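Madaston office: meeting room clearance and reset
Progress report to the facilities budget holder, February

1. Summary

The work covers the shared meeting rooms on the Madaston site and the stores that serve them. Of the 617 items entered on the register at the start, 242 have been given a fixed place, returned to a department or sent for disposal. Spending is within the agreed sum and no extra money is requested for this period.

2. Work done

The small rooms on the Riis side were finished first. Cupboards were emptied, shelves relabelled and the contents lists fixed inside the doors. Spare chairs went back to the Sevia building. Old presentation folders were offered to the departments named on their spines and the unclaimed ones were shredded under the usual contract.

Work then moved to the large meeting room, which has no cupboards of its own. Items left there stay on the table until somebody needs the space, and are then pushed to the back or to one end.
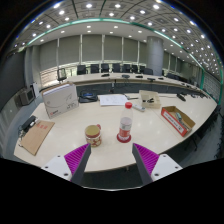
Loose items on meeting tables are now sorted under four headings: food and drink, power and cables, paper, and packaging. Food and drink is handled first. In the large room this meant a squat clear jar with a gold lid and a tall plastic bottle with a red screw cap, both to go to the kitchen shelf. Packaging takes up the most space; the large white and grey box standing towards the left end of the table and the flat piece of brown cardboard near it come under this heading. The black power adapter beside the cardboard is to be labelled before it is moved. The remote control stays in the room and will be given a wall holder. The cream divided tray already has small black items in its front compartment and will be kept for small parts.

3. Cables and adapters

This remains the slowest heading. Adapters are often separated from the equipment they belong to, and the register does not record voltage or plug size. Sigrún Lauritsen has added both fields and is filling them in as items are checked. Unmatched adapters will be held in the Wistik store for one quarter and then recycled.

4. Outstanding matters

Delivery of 11 lidded storage boxes is late. The supplier has confirmed the order but has not given a new date.

2 departments have not replied about paper records left in shared rooms. The papers will be kept in a marked folder at reception until they do.

5. Next period

Fit the wall holder in the large room. Complete the adapter checks. Start on the ground floor rooms once the storage boxes are in. An updated register will be sent with the next report.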